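Print
E-mail

A thread on how we lost most of a day to one gripper in May. Names of the guilty included, and the guilty is mainly me.

Background for anyone new here: I collect demonstrations with hand-held grippers. You strap on the pack, pick up a gripper in each hand, and do housework very slowly so that a robot can one day do it even more slowly.

We had 366 takes on the books from that site. I was proud of them. I told people at lunch how many there were.

Then Honeylyn Mercado, who trains on the stuff, sent me a plot and no words. The plot showed the left hand passing calmly through the wearer's own ribs.

My first theory was that the plot was wrong. It's always my first theory. I have never once been right about it and I see no reason to stop.

Second theory: the tracking software. We use a thing called Mestosik, which has a log file that says "OK" 8 times a second. It had said OK through the entire rib business.

I restarted Mestosik. It said OK. I reinstalled Mestosik. It said OK again, in what I felt was a slightly different tone.

Third theory: the floor. Polished marble, lights bouncing off it everywhere, and a tracker that lives on finding neat black squares on white. I was extremely taken with this one. I wrote four paragraphs blaming a floor.

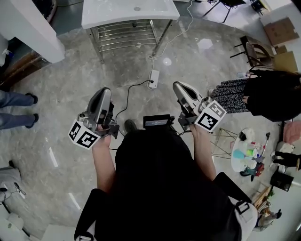 Honeylyn read the four paragraphs and asked why the right hand was fine, given that it was over the same floor. I had no fifth paragraph.

So, the marker cubes. Each gripper has one, and the software works out where the gripper is by assuming the cube is bolted on exactly where the drawing says it is. You see where this is going. I didn't, for another two hours.

The left cube had a loose mounting screw. Turn the gripper over and the cube rotated 12 degrees, then stayed there, looking innocent. Turn it back and sometimes it came home. Sometimes it had made other plans.

I had held that gripper that morning. I had felt it click. I had thought, oh, nice, a click.

The spec says to check the screws before every session. I know because I wrote the spec. It's item 35, between the one about charging and the one about not eating crisps near the lens.

Damage: every take after the screw went, and we couldn't say when the screw went. Honeylyn wrote a check that compares the two hands when they touch the same object. If they disagree about where the object is, the take goes in the bin.

A lot of takes went in the bin. I no longer mention numbers at lunch.

The part that bugs me is that nothing failed loudly. If the gripper had died we'd have lost ten minutes and sworn at it. It kept working beautifully and wrote down nonsense, with timestamps.

Also a smaller thing we only caught because we were finally looking: a cable lying across the area where people walk backward while staring at their hands. No one had tripped. That is luck, and I've stopped putting luck in the safety column.

Changes so far. Thread lock on every cube screw. A paint stripe across the joint, so you can see if it has moved. Ten seconds of touching the grippers together at the start and end of each take. Cables go along the wall - yes, even when the wall is farther.

Screw check is now item 1. The crisps have been promoted to item 2, for unrelated reasons.

Someone asked if Zodley's mounts have the same problem. No idea, I've never had one in my hands. Give yours a twist and report back.

Mestosik still says OK, by the way. I checked while typing this.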